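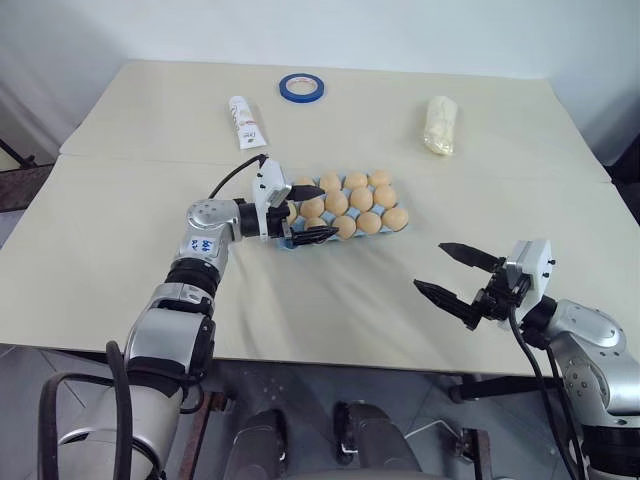 *Posted by Kári Stougaard | August 8, 2018 | Work With Us*

G'day all,

Regular readers can skip the first bit, you know who I am. For everyone else: I write the Prenumside letter, which goes out to people who like owning shares in small, unfashionable companies and want someone to read the annual reports for them. I've been doing it on my own for long enough that my desk has a groove in it, and I need a hand.

So I'm hiring. One person, part-time to start, and I'd love it to be somebody who already reads the letter (though I won't hold it against you if you don't).

**What the job is**

The title on the contract will say Research Assistant. In practice you'll be reading a lot of company filings, mostly industrials and a few odd little miners, and telling me what's in them. I cover 67 companies at the moment and I'm behind on a fair few. When Stelmakh put out its half-year numbers I took nine days to write them up, and a subscriber in Ballarat beat me to it by email with a better table than mine. Fair play to him. I've asked him to apply.

You'd also be:

- keeping the model portfolio page up to date, including dividends, which I always forget
- checking my sums before the letter goes out (I once had Piver's debt out by a factor of ten and the replies were colourful)
- answering the simpler reader emails — logins, back issues, where's my invoice
- writing one short piece a month under your own name, once you've found your feet

That last one matters to me. I don't want a ghost writer. If you think I'm wrong about a stock I'd like you to say so in print, and we'll let the readers sort us out. The Zultlow position is a good place to start if you're after a fight. I've been bullish on it for three years and the share price hasn't agreed with me once.

**Who I'm after**

You can read a cash flow statement and enjoy it, or at least not mind it. You write plain sentences. You're comfortable in a spreadsheet and you label your columns.

I'm not fussed about degrees. If you've got a finance one, lovely, put it down. If you've spent ten years doing the books for a panel beater, I'd be just as keen to hear from you. What I can't teach is curiosity about dull businesses, and there'll be some very dull businesses. My favourite holding makes drain covers.

Please don't apply if you're mainly hoping for crypto. I know, I know. I get the emails. We don't cover it and I've no plans to.

**Hours, money and the boring stuff**

It's 20 hours a week, and you can pick most of them. The exception is reporting season, when it all lands at once and I'll need you on deck in the mornings. Outside that, I really don't mind if you work at six in the morning or after the kids are in bed.

Pay is $900 a week before tax, plus super. There's a review in December, and if subscriptions keep growing the way they have been I'd like to make it full-time from then. We're at 814 paying subscribers now. I can't promise the full-time part, so please don't quit a good job on the strength of it.

You can work from home anywhere in Australia. I'll send you a laptop, and I'll pay for the data subscriptions. I'd want you in Hobart for a couple of days at the start so we can go through the files together, and I'll cover flights and a decent room.

One more rule, and it's a firm one: you can't trade in anything we cover from the day we start work on a piece until a full week after it's published. Same rule applies to me. If you already own shares in companies on the list, that's fine, just tell me which ones and we'll disclose them at the bottom of the page.

**How to apply**

Send me an email — just hit reply if you got this in your inbox, or use the contact form if you're on the website. I need two things from you:

1. A few lines on who you are and how you got interested in shares. A CV is fine too, but keep it short.
2. Up to 400 words on any small listed company, telling me one thing in its latest report that you reckon most people would miss.

No target prices, please. I'm much more interested in how you read than in what you'd buy.

I'll read every one myself, so give me a couple of weeks. Anyone I'd like to talk to will get a phone call, then a paid trial task, which takes half a day and comes with $100 whether you get the job or not. Everybody else will get a proper reply from me, too.

Questions before you apply? Ask away! If it's something others will want to know I'll add the answer to this page.

Cheers,
Kári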